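Small pottery dish with a worn mark, can't work out the maker

Posted in Ceramics & Glass
117 views

drakos_attic
I have a small oval dish that came to me in a box of kitchen things from my aunt's house in Claslow. It is cream glazed pottery with a brown rim and a raised leaf pattern on one side. The underside has an impressed mark, but the glaze pooled in it and I can only make out an H, then a gap, then what looks like two Ls at the end. Next to it is the number 121, also impressed. There are three small bare spots in a triangle on the base.

My aunt always said it was her mother's and that it was "a good one," but she said that about most things she owned. I would like to know who made it and when. I'm not planning to sell it. I also want to know if I can wash it, as the leaf part has a brown film on it that may be old cooking grease. There is a hairline crack from the rim, less than an inch long, that doesn't go all the way through as far as I can tell.

I have tried a soft pencil rubbing of the mark and it came out worse than just looking at it.

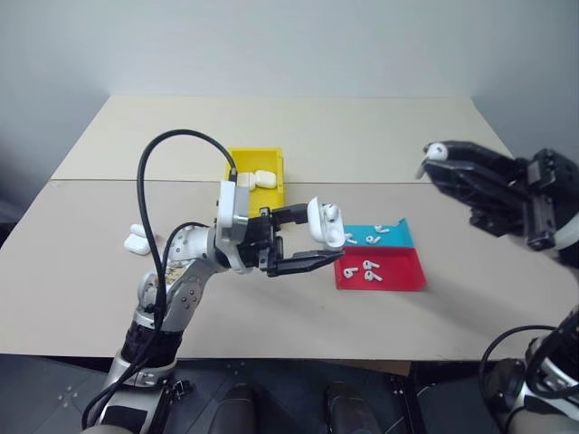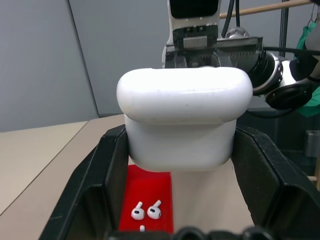 I looked through the marks list pinned at the top of this section and the closest I found was Hinell, but the Hinell marks there are all printed in green, and mine has no color in it at all.

Flandomlow
Hinell is a good guess. The green printed mark is the later one. Before that they pressed the name into the wet clay, and the middle letters often filled up with glaze the way you describe. The list at the top of this section only covers the later pieces and somebody should add to it.

The 121 is most likely the shape number. It won't give you a year. On the pieces I have, the shape number sits to the right of the name and the decorator's mark, if there is one, is a painted letter close to the foot. Look for a small letter in brown, the same brown as the rim. It can be very faint.

The three bare spots are from the stilts the dish stood on in the kiln. They are normal and don't count as damage.

To read the mark, skip the pencil. Turn off the overhead light, hold a flashlight nearly flat against the base and turn the dish slowly. The edges of the letters throw a shadow and you can usually get one or two more of them. A little cornstarch brushed over the mark and wiped off with a dry finger helps too.

For cleaning, use lukewarm water and a drop of dish soap on a cotton swab, and work on a small patch at a time. Don't soak it. Water gets into the crack and carries the dirt in with it, and then you have a brown line that is very hard to get out. Keep bleach away from it for the same reason. Let it dry on a towel for 2 days before you put it in a closed cabinet.

claslowgirl
my mom had one just like this, put it in the dishwasher for years and it was fine. I think hers came from a gift shop though so might be a copy

drakos_attic
Thank you both. The flashlight worked. I can now see H, I, then a smudge, then the two Ls, so I'm going with Hinell. I found a painted letter by the foot too, either a P or an R with the leg worn off. I'll start on the grease Friday with the swabs and leave the dishwasher alone because of the crack.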